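29 de mayo de 2022
Por Modupe Edet

La sopa de Hestutell

Cuando murió la madre de Grímur Thorlacius, la pensión quedó cerrada ocho días. Al noveno Grímur abrió otra vez la puerta, encendió el fuego y puso a hervir el agua, pero no sabía qué echar en ella. Su madre había hecho la misma sopa durante toda la vida de él y nunca la había escrito.

Yo vivía entonces en la habitación de arriba, la que mira al puerto. Había llegado a Hestutell en enero, con un contrato para traducir los manuales de la naviera Drellby, y pagaba poco a condición de cenar con la familia. La familia éramos Grímur, su madre, Arben Krasniqi, que reparaba redes, y yo. Desde ese invierno éramos tres.

– Llevaba hinojo – dijo Grímur.

– No llevaba hinojo – dije yo.

Nos miramos con cierta vergüenza, como dos personas que discuten por una herencia. 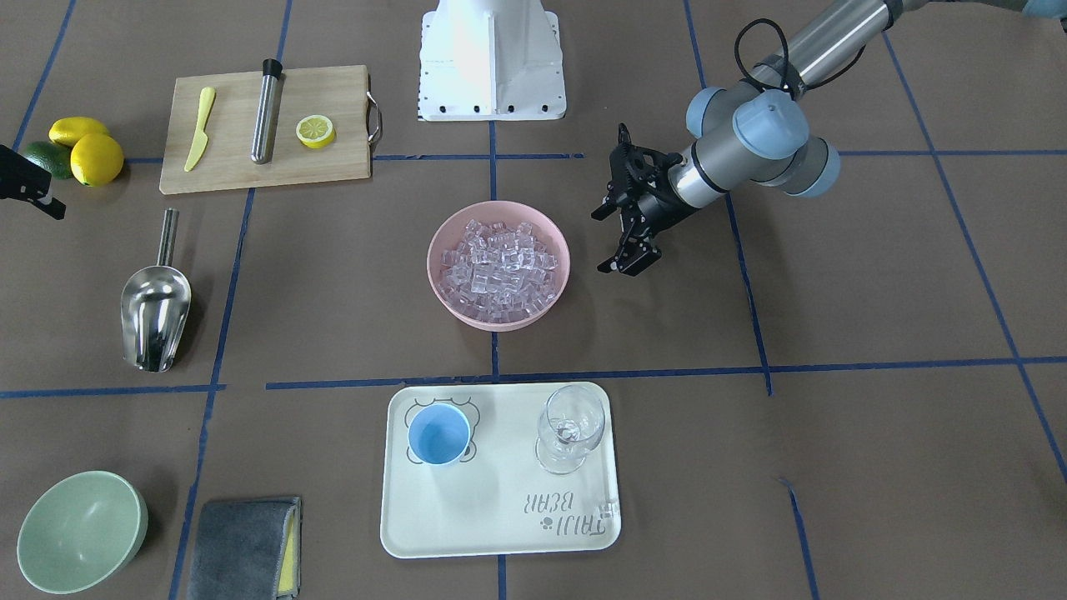 Arben decía que el error era empezar por las verduras. Según él, la señora ponía primero la cabeza del pescado, sola, con una piedra de la playa dentro de la olla, y no dejaba hablar a nadie hasta que la piedra empezaba a sonar. Grímur contestó que jamás había visto una piedra en aquella olla. Arben dijo que claro, porque él llegaba siempre a la mesa cuando ya estaban servidos los platos.

Esa noche comimos pan. Grímur se fue a dormir temprano y yo lo escuché caminar por el pasillo hasta muy tarde.

Al día siguiente bajé con él los 70 escalones hasta la playa. Hacía un viento que nos obligaba a gritar. Elegimos una piedra gris, después una negra, después otra vez la gris. Él la guardó en el bolsillo del abrigo y todo el camino de regreso llevó la mano encima de ella.
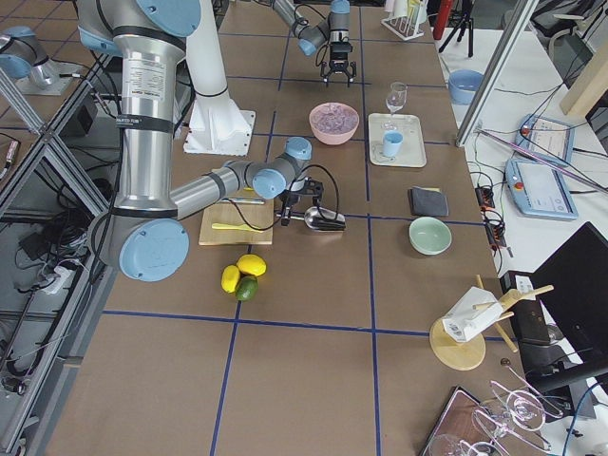

El cuchillo amarillo, sobre la tabla de madera.

Hicimos la primera sopa un lunes. Salió demasiado clara. La segunda sabía a barco. Con la tercera, Arben levantó la cabeza del plato y dijo que se parecía a la de un año malo, uno en que la señora había tenido fiebre y cocinaba sentada. Grímur se alegró tanto que apuntó la fecha en la pared, al lado del teléfono.

Yo escribía todo en un cuaderno: la cantidad de agua, el orden, quién había cortado qué. Es una costumbre de mi oficio. En mi idioma existe una palabra para lo que queda en la boca después de comer, y la puse muchas veces en aquellas páginas, pues no le encontré pareja en el idioma de ellos.
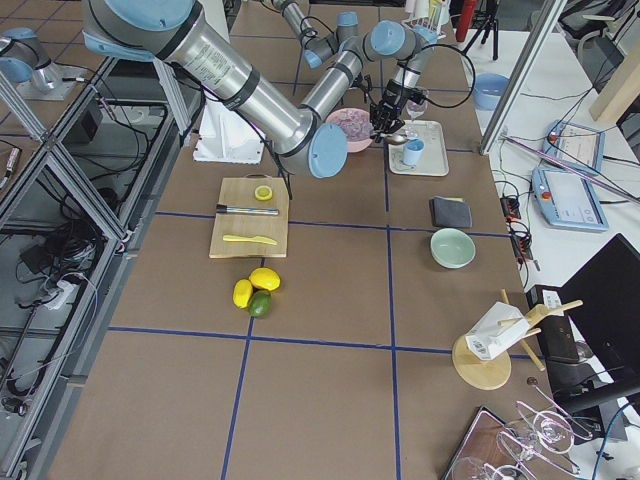
La cuchara, sobre el borde de la bandeja.

En la primavera vino a visitarnos la hermana mayor, que vivía en Zavel y no había podido viajar para el entierro. Traía una maleta pequeña y más de 20 cartas de su madre, atadas con un hilo de cocina. Las leímos en voz alta después de cenar, una cada noche. En ellas había gatos, precios, el nombre de todos los enfermos del pueblo. De la sopa hablaba una sola vez. «Hoy otra vez sopa», escribía. «Estoy cansada de ella, pero al niño le gusta.»

Grímur pidió que le leyera de nuevo la frase. Luego salió al patio sin abrigo.

– El niño tenía treinta y seis años cuando ella escribió esto – dijo la hermana, mirando el sello.

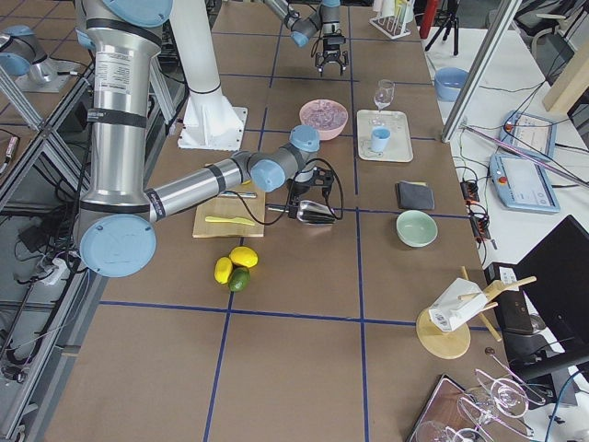 La pala de metal, al lado de la tabla.

Mi contrato terminó poco después. La última tarde fui a despedirme de Arben, que trabajaba con la ventana abierta y las redes sobre las rodillas. Le pregunté por la piedra, si la había visto de verdad. Buscó un rato el extremo de un nudo. Dijo que él había visto a la señora meter algo en la olla y que desde la puerta le pareció una piedra, pero que también podía ser una patata.

Subí a la pensión. Grímur ya había puesto la mesa y me llamaba desde la cocina para que probara la sal.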